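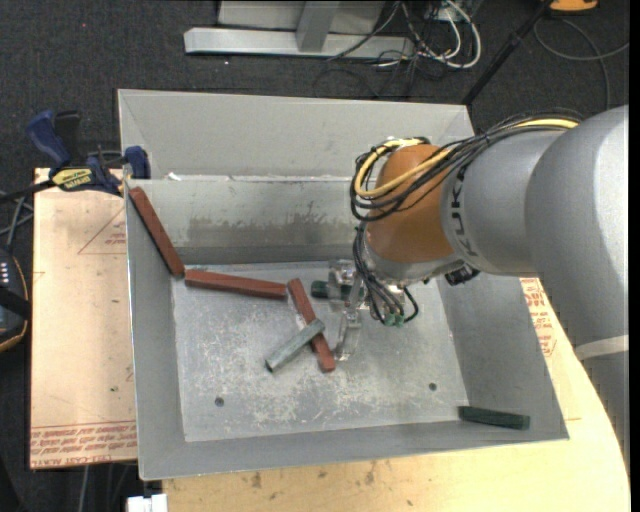
*Blocks in the big gray bin.*

Sunday, July 8, 2018

So we didn't get the Purkcombe house. I promised an update after my last post and there it is, right up front, so you can stop reading if you only came for the gossip!

For anyone new, I've been renting in Tidgate for six years and looking to buy for the last two of them. I started out wanting a yard, a second bathroom and a short drive to work. By this spring I'd have settled for a roof with all its shingles. The Purkcombe place had the shingles and the yard, plus a funny little sunroom off the kitchen that I'd already filled with plants in my head. The listing went up on a Thursday and by the weekend there were cars parked all the way down to the corner.

I put in an offer at full asking price. I thought that was pretty bold of me, to be fair. The agent (from Varghese, the office with the green awning on the main street) called back to say there were 10 offers on the table and would I like to submit my "highest and best." I hate that phrase. I went up a bit, then sat up half the night with the mortgage calculator working out how much more I could stand, and decided I couldn't stand any more. They went with somebody else. I don't know what it sold for yet, and I'll probably look it up the minute it's recorded and then be grumpy for a week.

What bugs me is how fast everything has to happen. I took longer picking out my last couch! You get maybe fifteen minutes to walk through, with strangers opening the closets behind you, and then you're supposed to decide on the biggest purchase of your life before dinner. A few people asked if I'd thought about skipping the inspection to look better on paper. I thought about it. I'm not doing it. A place I toured back in November had a gorgeous kitchen and a crawl space that smelled like a pond, and I only know about the crawl space thanks to a very patient inspector with a flashlight. That report cost me a few hundred bucks and I still think of it as money well spent.

The mortgage side has been its own adventure. My preapproval is through Odex, and it runs out before the end of summer, so I have to send in all the pay stubs and bank statements again. Rates have crept up since I first applied too. It doesn't sound like much when you hear it as a fraction of a percent, but I ran the numbers and the monthly payment on the same loan is now more than my whole grocery budget above what I pay in rent. Ouch.

So here's where my head is at. I'm taking a couple of weeks off from open houses – no alerts on my phone, no driving past places "just to see." My lease is up for renewal soon and the landlord has offered either a full year or month to month at a higher rate. Month to month makes me nervous, but a full year feels like giving up on the fall market, when things are supposed to calm down a little. I keep going back and forth. If you've bought a house while stuck in a lease, tell me in the comments how you handled it, and whether the fee to get out was as painful as it looks on paper.

Oh, and I did measure the apartment windows for curtains this morning. I've lived here all this time with the crooked blinds that came with the place, always figuring I'd be gone soon. I'm thinking blue.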